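3.2 Storage conditions and moisture uptake

Dried legumes and seeds take up water from the surrounding air until they reach balance with it, and the speed at which they do so depends largely on the packaging. Earlier work in the Visatham survey dealt with bulk stores, where the grain mass itself slows the exchange. Household storage is less well covered. Portions are small, packs are opened many times, and the material of the pack is seldom recorded.

We therefore asked households in the Wernetti district to complete a storage diary during August. Of the 600 diaries sent out, 271 were returned with enough detail to be used. Each entry gave the type of food, the type of pack, the room in which it was kept and the time of day at which it was opened. In total the diaries yielded over 4000 entries. Entries with no pack type were left out of the analysis.

Packs were grouped as rigid with lid, paper, or thin plastic film. Film bags were split further into those closed by a knot, by a clip, or by folding alone. Folded bags were treated as open for the purposes of the model, as the seal could not be assumed to hold between uses. Figure 4 shows a bag of the film type.

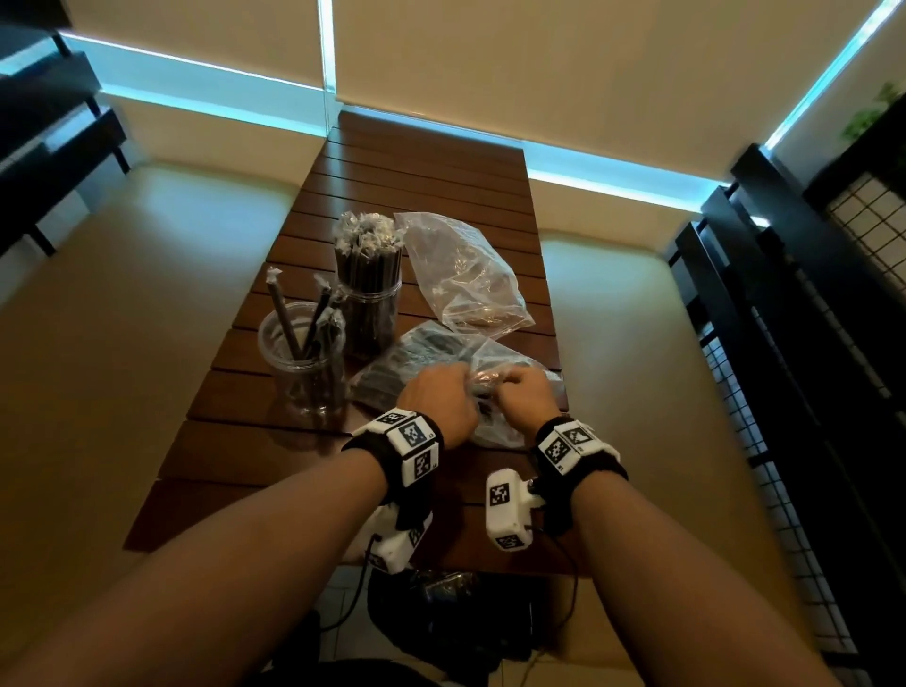

Figure 4. Clear plastic bag held in both hands over a slatted table.

Moisture content was measured by oven drying, with samples of 15 g taken from the middle of each pack. Room humidity was logged with Stuvoseo sensors placed on the same shelf. Where two packs of the same food were kept side by side, both were sampled and the mean was used. The effect of pack type on moisture content is treated in Section 3.3.

Sầm Food Storage Papers | Contact the editorial office | Copyright the authors | Back to top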